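PRESS RELEASE
For immediate release

Bukhari opens its recipe archive to home bakers and brings back the walnut roll

Sultwood – The family bakery Bukhari will publish its handwritten pastry recipes for the first time this August. The collection has 582 recipes and covers sweet and savoury baking, syrups, fillings, breakfast breads and a small number of preserves. It will be free to read on the bakery's website, and a printed selection will be sold in the shop on Mill Row.

On the same day the bakery will start to sell Fillovov, a thin hand-stretched pastry sheet for people who want to bake at home but do not have the patience or the table for stretching their own dough. The sheets are made in Sultwood with flour, water, a little oil and a little vinegar. They are sold chilled, with 18 sheets in a pack, and they keep for five days in the refrigerator when the pack is not opened.

Arsalan Cheema, head baker at Bukhari, has worked with the recipes for most of his career.

"Many of these pages were written for one person to read, and that person already knew how to bake," said Cheema. "You find a line such as 'butter as usual' or 'bake until your aunt is happy'. We had to go back to the oven and find out what is the usual butter. Some recipes we baked five or six times before we could write an amount that we trust."

The work of testing was led by Hina Ansari, who joined the bakery as recipe editor last winter. She asked for every recipe to be baked in an ordinary domestic oven as well as in the bakery's deck oven, and where the two results were different, the instructions for the home oven are printed first.

"A bakery oven forgives you many things," said Ansari. "At home the back corner is too hot and the door is opened too often. I wanted that a person with one tray and one rolling pin can follow the page from top to bottom and get a good result."
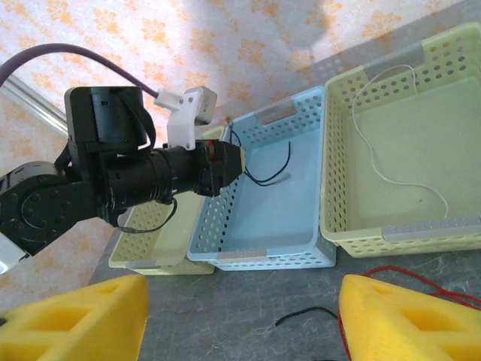
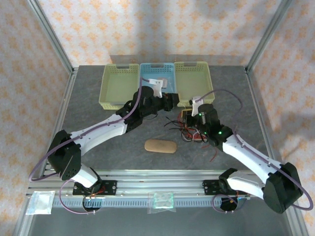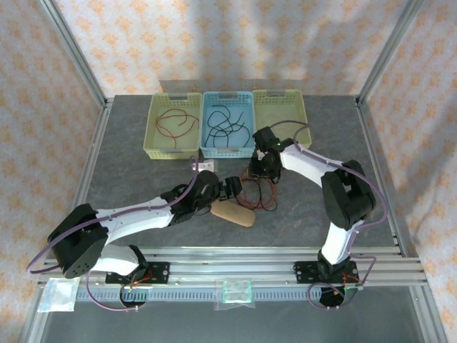

The cream and orange wall pattern, in three views.

Walnut roll returns to the counter

The walnut roll was taken off the counter when the bakery moved to its present shop, and customers have asked for it ever since. It is made from layered pastry brushed with melted butter, filled with chopped walnuts, brown sugar and a little orange zest, then rolled tightly and cut before baking. A light syrup is poured over the rolls as soon as they leave the oven.

The original recipe asked for a heavier syrup with twice the sugar. Cheema tried both versions with regular customers and most of them preferred the lighter one, so this is the one that will be sold. The old syrup stays in the archive for anybody who would like to make it.

The following advice comes from the walnut roll page and can be used for most rolled pastries:

Take the pastry out of the refrigerator half an hour before you need it, and leave it in its wrapping. Cold sheets break at the fold.

Cover the sheets you are not using with a clean cloth which is slightly damp. A wet cloth will glue them together.

Chop the walnuts by hand. A food processor makes part of them into powder, and the powder takes up the butter.

Brush the butter from the edges to the middle. The edges dry first.

Cut the roll before it goes in the oven, with a sharp knife and without pressing. Baked pastry will shatter.

Pour cool syrup on hot pastry, or hot syrup on cool pastry. When both are hot the bottom becomes soft.

Recipes sent in by readers

Bukhari is also asking the public to send in their own family recipes for layered and filled pastry. The bakery is interested especially in savoury fillings, where the archive is rather thin. There are many pages about nuts and very few about spinach, leek or potato. Recipes can be in any language and may be sent as a photograph of the handwritten page. Those which are chosen will be tested in the same way as the bakery's own and will be published with the name of the family, if the family agrees.

Zhuoran Zheng, who translates for the archive, would like people to send the page even when they think it is not complete.

"Please do not tidy it first," said Zheng. "If your grandmother has written the oven as 'strong', send us 'strong'. We can work with this. When somebody has already changed it to degrees we do not know if the number comes from her or from the internet."

Printed selection

The printed selection is produced together with Arkik, a small publisher of cookery and household books. It has a first run of 3,000 copies and is bound so that it stays open flat on a worktop. The recipes are arranged by the time they need and not by the type of pastry, beginning with those that can be finished in one evening and ending with the ones which must be started the day before.

"We talked for a long time about the paper," said Rizwan Qureshi, editor at Arkik. "A cookery book lives near butter. I have a few at home where I can not read the best page any more. The paper we have taken is a little heavier and can be wiped – not washed, but wiped."

The selection does not have a chapter on equipment. A short note at the front explains that nearly all the recipes can be made with a rolling pin, a pastry brush, a baking tray and kitchen scales. Amounts are given in grams only.

Tasting and opening hours

There will be a tasting in the Sultwood shop on the first Sunday after publication, from 2 in the afternoon until closing. Visitors can try the walnut roll, a cheese and mint parcel and a plain butter pastry made with Fillovov sheets. Entry is free and it is not necessary to book. Please note that all the pastries contain wheat, and that walnuts, sesame and milk are used in the same kitchen.

Fillovov will be sold at the counter only at first. The bakery hopes to deliver it to other shops in the area later in the year, when it is clear how many packs the stretching table can produce in a morning.

About Bukhari

Bukhari is a family bakery in Sultwood. It makes layered pastries, breakfast breads and seasonal cakes, and supplies several cafés in the town. The shop is open every day except Monday.

Press contact

Adeel Mohmand, Bukhari, Mill Row, Sultwood
Review copies of the printed selection and sample packs of Fillovov are available on request. Interviews with Arsalan Cheema and Hina Ansari can be arranged, preferably in the afternoon when the baking is finished.

Ends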